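**Moving a folding wheelchair around a bed without banging everything?**

**Thịnh Tô**
I help out in a care room at Annan and I keep clipping the bed with the wheelchair. Any tricks?

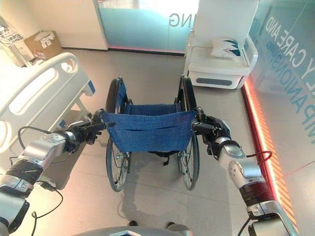
*Wheelchair next to the bed rail*

I go slow – I swear! – but the big wheels stick out more than I think.

**Granness**
Hands on both handles, and look at the wheels, not the seat.

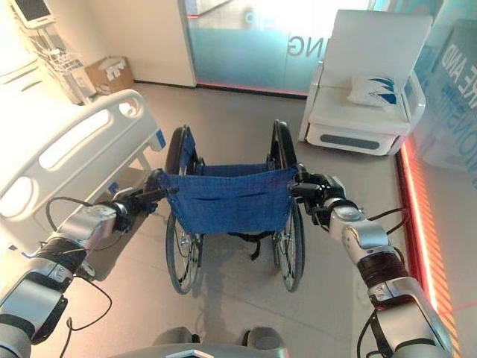

Also back out if it's tight. Took me 2 weeks to stop steering with one hand.

**sonside74**
get a smaller chair lol

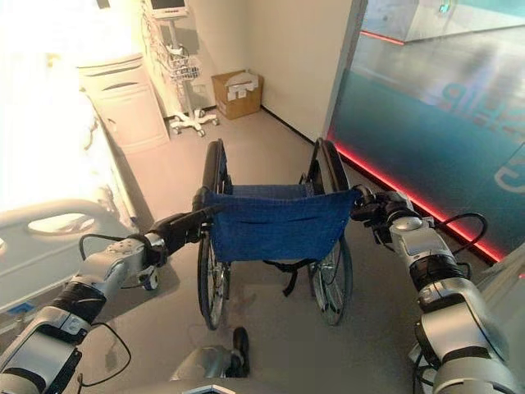
ok, serious: brakes on before anyone sits, every time.

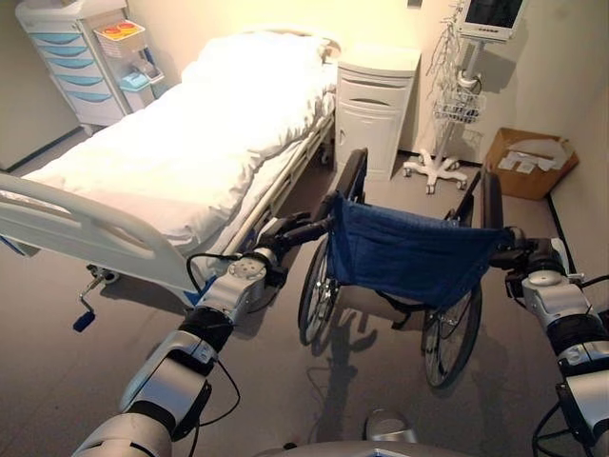 Parking was my problem, so I'd pick one spot and stick to it. If your bed has a hand crank at the foot like that one with the blue handle, leave room to reach it.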